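Griltis is a small shop for desk power and cable order. We sell cube sockets, flat power strips, adapters and the small parts which keep them in place. Most of our customers work at home and have one wall outlet for the whole desk.

## Gornus Cube

The Gornus Cube is made for the desk top, where you can reach it without going under the table. It has its own power button on the front. The cord is 135 cm long and leaves the cube at the back. Please measure the way to your wall outlet before you order – we can not make the cord longer. 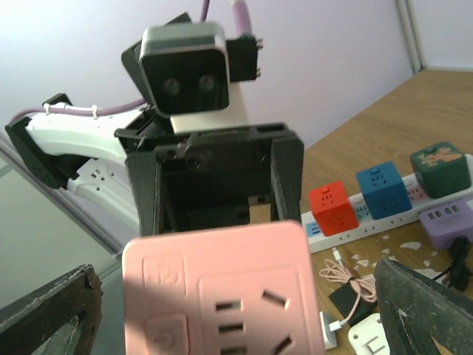

*Gornus Cube in pink, front with outlet panel and power button.*

Please do not cover the cube with paper or cloth, and do not connect one power strip to another.

## Granström flat strips

For more devices we recommend a flat strip. The Granström strip is 300 mm long and can be fixed under the desk with two screws, which are in the box.

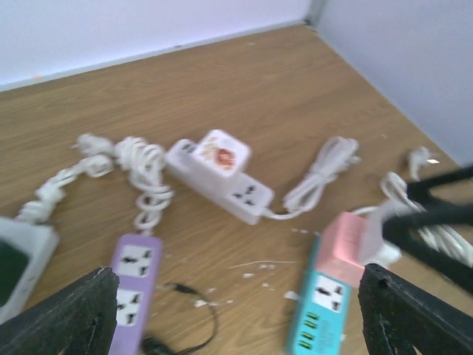
If you prefer not to drill, choose the adhesive pads instead. Clean the surface with a dry cloth, press each pad well and wait 11 hours before you hang the strip. The pads hold on painted wood and on metal, but on raw wood they become loose after some time.

- Cable clips, bag of 80
- Koradham cable sleeve, gray or black, can be cut with scissors
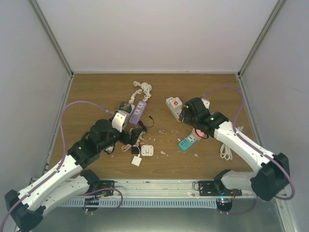 ## Delivery and returns

We send orders on working days. Unused goods can come back to us in the original box – write to us first, so that we can give you a return number. Pads and cut sleeves can not be returned.

Page updated 23 July 2023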